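From: Chalerm Yimyam
To: sidewalk-delivery list
Date: 30 April 2025
Subject: Re: Grornley kit, anybody used it outdoors?

Paulauskas wrote:
> We are thinking to buy the Grornley navigation kit for our small
> delivery rover. The seller says it keeps the lane without any map.
> Has anybody tried it on real streets? Is the 2,214 price with the
> Dritix computer included, or extra?

Hello Paulauskas and all,

The Dritix computer is included in 2,214. The mounting plate is extra, 55, and I advise you to take it. We made our own plate first and it vibrated too much.

We have had the kit for 19 days on our Stirkel base. Before this we used it only in the yard. My opinion until now is good for straight roads and not so good for the edges.

On a clean curb the rover holds its distance very well. When the curb is the same color as the dust next to it, the kit becomes careful and slows down -- sometimes it stops and waits for the operator. Long cracks in the asphalt are the other difficulty. With the factory settings it can take a crack for a lane line. You must lower the value "line_trust" in the settings file; the manual does not explain this one.

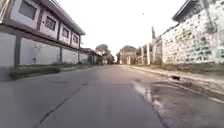

Water near the gutter is a third thing to test before you pay. Reflection of the sky confuses the free-space estimate, and the rover may turn toward the middle of the road. I wrote to the support about it and they promised an update in June.

If your budget is only 2,000, I would ask for the version without the second radio. We never switched ours on.

I can send you my settings file if you want -- just write to me off the list.

Best regards,
Chalerm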